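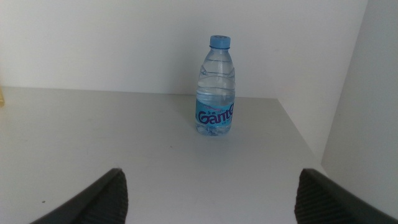
The Bottle Test

By the last week of July the choice had come down to two sets of finger pads, and I had eleven pages of notes that said they were the same.

Skukov made the ribbed ones. Cerkis made a softer pad that cost more and came in a nicer box. The company wanted one order placed for 30 arms, and it wanted a page from me saying which. I had asked for a month. I was given 12 days, and two of those went on waiting for screws.

I used a water bottle. My manager thought I should use the steel test block that came with the Kohlhase controller, because it had a certificate. But a block doesn't give when you squeeze it. A bottle does, and if you squeeze too hard you hear it, and everyone in the next room hears it as well.

The routine was simple. Reach, close, lift, hold, put down. Then the harder one, where one arm lifted the bottle and the other came in to take it. The first part went well with either pad. The second part was where I lost my evenings.

I kept the log in a green notebook. On the Thursday I wrote the number 63, which was the run where the Cerkis pad let go halfway through the pass. The bottle dropped on its side and rolled off the table, and I found it under the radiator. I wrote "slip" and put it back on its mark. Then I sat for a while with my coat on.

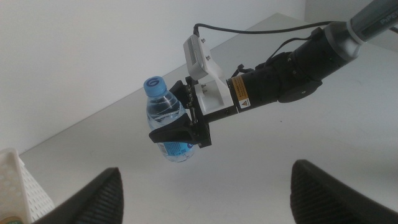
The handover, with the second arm waiting to take the bottle.

The Skukov pads slipped too, but later, and always in the same way. I came to prefer that. I could hear the plastic creak before it went -- a small dry sound -- and I would have my hand out before the log showed anything. You can plan for a fault that gives you notice.

At run 781 I stopped. I hadn't picked the number. The building alarm was due to be set and I still had to switch off the Samell cameras one at a time, as the shared switch had failed in the spring.

I wrote the page at home. It said to buy the ribbed pads, lower the closing force and slow the pass down. My manager rang the next morning and asked if I was sure. I said I was sure about the slowing down.

"And the pads?" he said.

I told him the order code. He read it back to me twice, and I heard him typing.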